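# The handrail and the pink towel

Last month I promised to write more about cleaning and less about my bicycle, so today the subject is the long handrail upstairs at Bokano, where I rent a desk. If you are new here, Bokano is a shared office in Stultthorpe with an open upper floor. You can stand at the railing and look down on everything, which I do too often when I should be working.

The members share the small cleaning jobs, and in June the railing is mine. I was happy when I saw my name on the list. The other choices were the refrigerator and the plants, and I have a bad history with both.

My first mistake was the cloth. I started with paper towels, and they left small white crumbs on the rail. Then I tried an old T-shirt, but it only pushed the dust from one place to the next place. My mother always used waffle towels for the furniture, and I don't know why I needed so many years to remember this. I bought a pack of 5 from Goh, the household shop near the bus station. The pack had mixed colors, and I took the pink one for the rail so that it will not be confused with the kitchen ones. 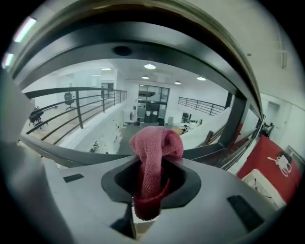
I make the towel a little damp, never wet, and I fold it two times. Then I have a flat pad which fits well in the hand. I go along the top of the wood first, slowly, in the direction of the grain. After that I open the towel, fold it again with a clean side out, and do the underside. The underside surprised me very much. People hold a rail with the whole hand, so the fingers leave as much dirt below as the palm leaves on top, and I think in many buildings it is only the top that gets any attention.

The black metal parts need less care but more patience. Dust sits on them like flour. I wrap one corner of the towel around the bar and pull it down to the floor, and then I go to the next bar. My record for the complete railing is 21 minutes, with music. Without music it feels like one hour.

About oil I am still not decided. The wood is dark and I like how it looks now, but near the top of the stairs it feels a bit dry under my hand. I have half a bottle of furniture oil at home from when I lived in Grundutville. I used it there on a table and everybody's sleeves were sticky for two days, so I am careful with my ideas.

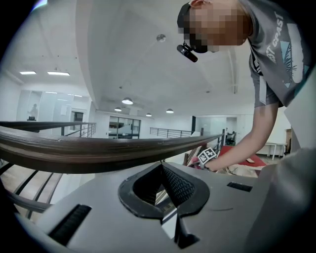 Beatrice Muriithi wrote to me that I should leave the oil at home and use a very small amount of soft wax, put on in the evening and rubbed off the next morning. She says that a handrail is touched too much for oil, and that the smell also stays for long. I find this convincing. Mawar Chong has the opposite opinion, but she also oils her cutting boards every week, so perhaps she only enjoys the work.

I will test the wax on a short piece at the end, behind the post, where a mistake is not so visible. If it goes well I will write here which one I used.

Some small things I learned, for the next person on the list:

- Wash the towel alone the first time. Mine gave color, and now I have a pair of pink socks.
- No fabric softener. The towel becomes nice for the face and useless for dust.
- Take off your rings and your watch before you start. I made one scratch already.
- Do the railing before you sweep the floor. I did it in the wrong order, and had to sweep again.
- Wear old clothes and shoes that don't slip.

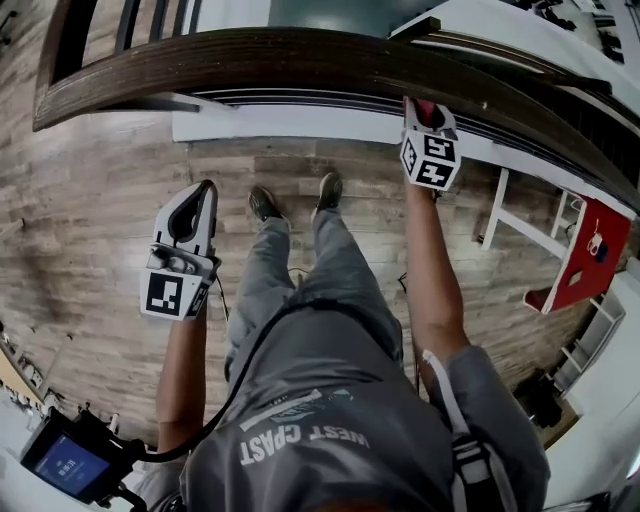

*By the railing, next to the white table. Gray T-shirt, gray pants, dark sneakers.*

Melati Chin asked if I can also do the shelves when I am finished. I said that I will think about it. The shelves are on the list for July, and I believe the name next to them is hers.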